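About Trultik

Trultik supplies printed and embroidered team uniforms to amateur sports clubs. The range covers youth soccer, softball, volleyball and basketball. We do not sell fan merchandise or single replica shirts.

Orders start with a roster file. The club enters a name, number and size for each player, and the file is checked for duplicate numbers before a proof is issued. Artwork is accepted as vector files. Low-resolution logos are redrawn at no charge for orders of 16 shirts or more – smaller orders pay a flat fee.

Our standard jersey is the Inthanon, a 175 gsm polyester knit with set-in sleeves. The lighter Kekex, at 110 gsm, is cut for summer leagues and indoor play. Both come in youth and adult sizes from the same dye lots, so a club can dress all its age groups in one color. 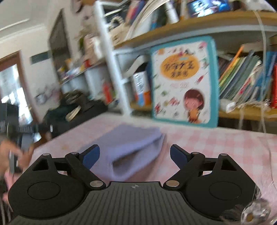
One softball club wrote after its second season that the numbers had held up but the size chart ran small in the youth range, and asked for chest measurements in inches. The chart was revised in April and now lists chest, body length and sleeve for every size.

Numbers are heat-pressed, eight inches high on the back and four on the front. Other heights can be set to match league rules. Names are optional and limited to 14 characters.

We supplied 379 teams last season. Repeat orders are matched to the stored proof, and single replacement shirts can be added during the season at the original unit price.

Last updated Jun 30, 2020

16 shares | 2 comments

Related
Dristier shorts: fabric and sizing
How to prepare a roster file
Washing and storing printed jerseys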